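Keep the Clothes You Have
By Kavitha Pai

When I moved to Skurnport, I owned two suitcases of clothes. Now I have a full closet, and still I wear the same few things each week. I think many people live like this, and I think we buy too fast.

In April I wrote down what I spent on clothes in one year. It was over 167 dollars only for things I wore one time. For me this is a lot of money. 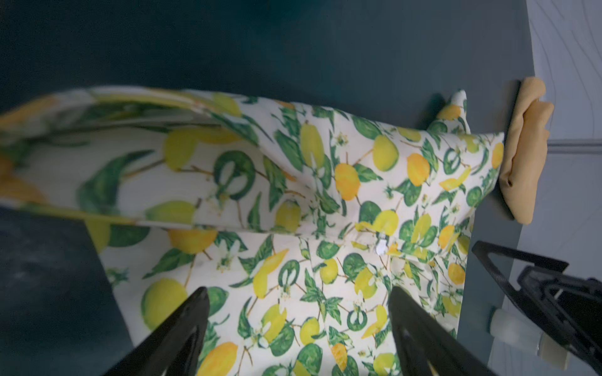
My mother had a different rule. She waited 30 days before she bought any new dress. If she still wanted it, she went back to the shop. Most times she forgot it.

Some friends tell me that cheap clothes are good for poor families. I agree with them, I was also poor. But a shirt that loses its shape after 2 washes is expensive for everybody. I would like the shops in Bistby to sell less and to repair more.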